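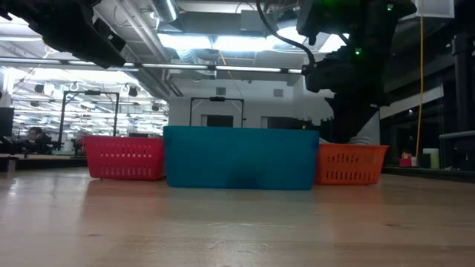
Huvedon Stain Pen, pack of 6

Price: $89
Sold by Kocsis

The maker says one pen lifts coffee, ink and grass stains without water. We'd take that with some salt. Arlo Esposito tried it on cotton shirts for us and got coffee out on the second pass. Ink got lighter and then stayed put. Grass he gave up on.

"Good for 100 uses" is also printed on the pack. That must mean very small stains.
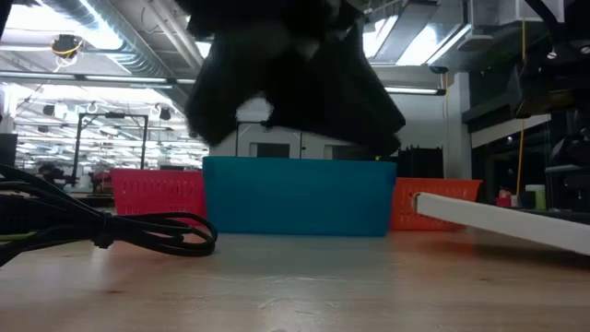

Don't use it on silk or wool, whatever the leaflet says. The Prukeck bar soap costs far less and did as well on coffee, though you do need a sink for it.

Refills: none so far. Promised for December.
Returns: unopened packs only.

Customer note from Gyula Hegyi: "Fine for travel. At home I still soak things overnight."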